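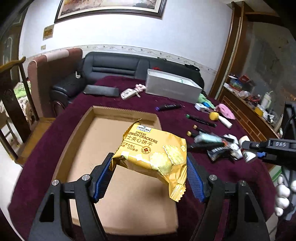

Cheese sandwich crackers and an open carton on the packing table at the Sondlow open day.

The Flillside small-parcel center opened its doors on October 19, 2018, and I went along with a group from the Akbulut mail club. We paid 30 for the bus and nothing at the door.

The tour began on the loading side, where the Privorov line sorts outgoing parcels by size. It was noisy and we were kept behind a rail, so I can't say much about it. After that we went upstairs to the room where mixed orders are packed by hand. I had expected steel benches. It is more like a sitting room, with a big table under a dark red cloth, a black leather sofa and a pink armchair.

The cartons on the table were shallow ones, open at the top, with the size printed on the inside wall: 30X20X10CM. Our guide said the center goes through 270 of them on a normal day and that the figure was higher in July.

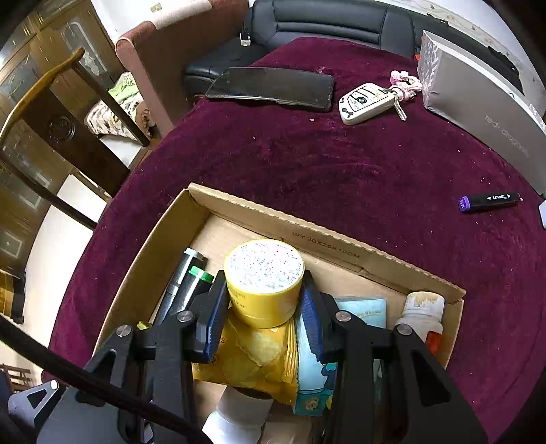

A mixed order is the awkward kind. Books stack and shirts fold, but a carton that has to hold bottles, snacks, tissues and a roll of yellow tape has no obvious order to it. The rule at Flillside is hard things along the walls and soft things in the gaps. Pill bottles may lie on their sides as long as the caps are tight. Snack bags go where they won't be crushed, and the low walls don't help with that.

We were told 88 parcels out of a hundred pass the shake test the first time. The rest go back to be packed over again. I asked about paper filling and was told they use it only for glass.

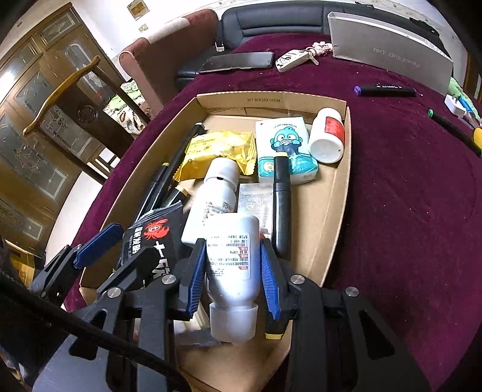

Labels get checked too. Anything in a bottle is supposed to be read before the carton is closed, and for goods with Chinese labels there is a printed list to compare against. Pens and markers are the items most often missed, as they slide under everything else.

The visit took 91 minutes, including tea. There are no lockers, so leave large bags on the bus. Parking is at the Sondlow end of the building and the stairs to the packing room are steep.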